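Butitz open day – went to the fork sorting demo, notes inside

gearloft
Got back from the Butitz open day in June and had a few requests for a write-up. The part I spent the most time at was the Kandov table, the one with two arms doing cutlery. They ran it all afternoon starting at 1:00. Entry was free but they capped it at 200 visitors, so book early if they do it again.

The job is simple to state. Forks get laid out on a table, some of them crossed over each other, and the arms put them into bins. The crossed ones are the hard part. The people at the table said they have logged 2,644 picks since they set it up and want another 300 on crossed pairs before they change the software.

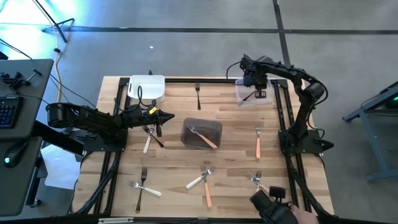

How does it decide which fork of a crossed pair to take first?
It goes for the one on top. If it can't tell which that is, the arm moves in and takes a second look from the wrist camera before closing.

That was the question I had going in, so I was glad to get a straight reply from them.

millrat_3
Thanks for posting. I was there in the morning and only caught the Requena talk on conveyors. Did you see them do a pair where both handles were dark? I'd expect that to be the worst case.

gearloft
I didn't see a dark-on-dark pair while I was standing there. There were orange, white and black handles on the table. They told me the black ones are slower.

plainwasher
I'll be the one to say it. A dish room has forks in a heap, wet, with food on them. Crossing two clean forks on a wood table is a long way from that. I've worked a dish room and I could clear that table in ten seconds.

gearloft
Sure, and they said the same thing. It isn't a product. They were upfront that a heap is out of reach right now.

oldservo
I disagree with plainwasher. Two crossed handles is the right place to start. Grab the bottom one and the top one slides off or gets dragged along, and then your plan for the second fork is wrong. Thin shiny metal is also lousy for depth cameras. I spent three months on a spoon feeder at Irnilura and the reflections were most of it.

Here's the close view from the wrist, black fork and a white handle over it. Look how little room the fingers have.

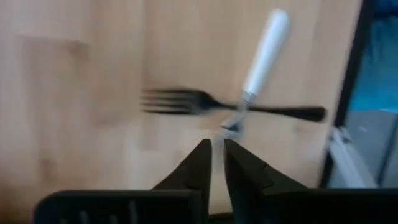

Things to ask if you go next time

oldservo
1. What happens after a missed grip. Ours used to retry in the same spot forever.
2. Whether both arms can work one pair together, or if they stay on their own sides.
3. Who lays out the forks, and if there is a pattern to it.

plainwasher
Number 3 is the one I care about. If the same guy sets them down the same way every time, the count doesn't mean much. I still think they should try a heap.

millrat_3
Does anyone know if Kandov will be at the next one? I'd drive up for it.

gearloft
They said they plan to be. I'll add the sign-up link to this thread when Butitz posts it.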